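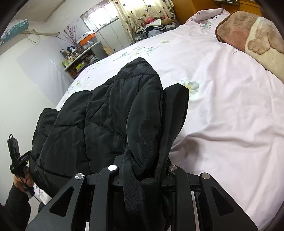
Why Does a Puffer Jacket Keep You Warm?

A puffer jacket is a coat with stitched lines running across it and puffy sections in between. It can weigh very little and still keep you warm on a cold walk to school. How does it do that?

Start with the heat

A jacket does not make heat. Your body does. Your muscles, your brain and your stomach all give off heat as they work, even when you are sitting still. On a cold day that heat moves out through your skin and into the air around you. Heat always travels from a warmer place to a cooler place.

The job of a coat is to slow this down. Anything that slows heat down is called insulation.

Air does the work

Air is very good at slowing heat down, as long as it stays still. When wind blows past you, it carries away the warm air next to your skin and brings in cold air. That is why a windy day feels colder than a calm one.

A puffer jacket is full of fluffy stuffing called fill. The fill has lots of tiny spaces, and each space holds a little bit of air. The air cannot move around much in there, so your heat gets out slowly.

There are 2 main kinds of fill.

Down: This is the soft, fluffy layer that grows under the outer feathers of ducks and geese. Down is light and squashes very small. When it gets wet it clumps together and loses its air spaces.

Synthetic fill: This is made by people, mostly from polyester, the same material used in many T-shirts. It is usually a bit heavier than down, but it works better when it is damp.

What are the stitches for?

If a jacket were one big bag of fill, the fill would slide down to the bottom. You would have a fat hem and cold shoulders. The stitches divide the jacket into sections called baffles and keep the fill spread out.

There is one problem with stitches. Where the thread pulls the 2 layers of cloth together, the jacket is thin, and some heat gets out. Some very warm coats have little walls of cloth inside so that the outside and the lining never touch.

The shell

The outside of a jacket is called the shell. Many shells are made of nylon, woven so tightly that wind has trouble getting through. A tight weave also stops the fill from poking out.

Try it yourself

You need 3 jars with lids, a thin T-shirt, a puffer jacket, warm water from the faucet and a thermometer. Ask an adult to help.

1. Fill each jar with water at 100 degrees Fahrenheit and put the lids on tightly.
2. Wrap one jar in the T-shirt and one in the jacket. Leave the last one bare.
3. Wait half an hour, then measure the water in each jar.

Write down your results. Which jar lost the most heat?

Words to know

Baffle: a stitched section that holds fill in place.
Fill: the fluffy material inside a jacket.
Insulation: something that slows down heat.
Shell: the outer cloth of a jacket.

Written by Nelli Oksanen. Checked by Lakmal Patwary.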